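The Hammer Run

By January I had stopped telling my mother what I did for a living. I'd say "robots" and she'd say "like the vacuum?" and I'd say sure, like the vacuum, and we'd move on to her knee.

What I did, at Fogh, was teach a simulated arm to pick up simulated tools. No metal, no oil, no smell of anything except Bjartur's soup. We had a policy named Edix that had been trained on 500 objects, and my job was to hand it things it had never met and write down what happened. Mugs it loved. Spoons, fine. Then somebody at Skollon (they were paying for all this, so they got to ask) wanted to know about hammers.

"It's a stick with a lump on it," Bjartur said. "How bad can it be?"

Oh, it was bad! Edix went for the head every time. The head was the biggest thing on the table, so that's where it dove, and it would bump it and shove it and chase it across the wood like a dog with a frozen turkey. I ran 200 trials before lunch and logged 2 lifts, and one of those I think was a physics bug, because the hammer left the table at a speed I'd rather not discuss.

Bjartur had this idea he'd been carrying around since his Okusholm days. Don't score the grab, he said, score the carry. Let it pick wherever it wants, but make it hold the thing through a little shake test, and only pay it if the tool stays put in the hand. I told him that was too slow. He told me I had soup on my sleeve. We set it going with 1000 fresh hammers, long ones, stubby ones, heads like bricks and heads like barrels, and I went home and slept badly.

The next morning I scrolled through the wrist views with my coat still on.
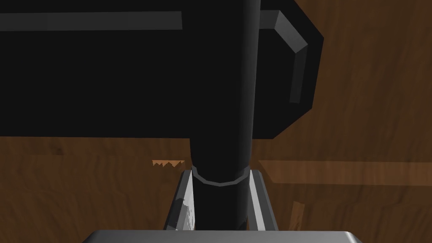

Edix, wrist view, fingers on the handle.

I yelled. I'm not proud of it, the whole hallway heard. Bjartur came in holding his spoon and bent down so close to my monitor that he fogged it a little.

"It's got the handle," he said.

"It's got the handle!"

"Why there, though? Why not farther up, by the head?"

That was so like him. I wanted cake and he wanted a plot. So we made the plot, and it took all day, grip position along the bottom and carry score up the side, and I'll admit it was a pretty one. The old training gave us a big useless pile at the head end. The new one had slid nearly everything onto the handle, with a few stragglers in between that Bjartur insisted on opening one by one, muttering to himself in Icelandic.

We re-ran the same 200 trials that had embarrassed me before lunch that first day. I kept one hand over my eyes and made him read the number out loud. He read it and then he read it again, slower, and then he went and got the good coffee out of the cabinet where he thought I didn't know he hid it.

Skollon wrote back in one line. They wanted to know if it could do wrenches.

I called my mother that night anyway. I told her I'd taught a hand to hold a hammer, and there was a pause, and I could hear her TV going.

"Your grandfather held it too high," she said. "Right up under the head. Drove your uncle crazy."

I asked her why he did it that way. She said to hang on, she had to turn the TV down, and then she talked for an hour, and I wrote some of it on the back of the plot.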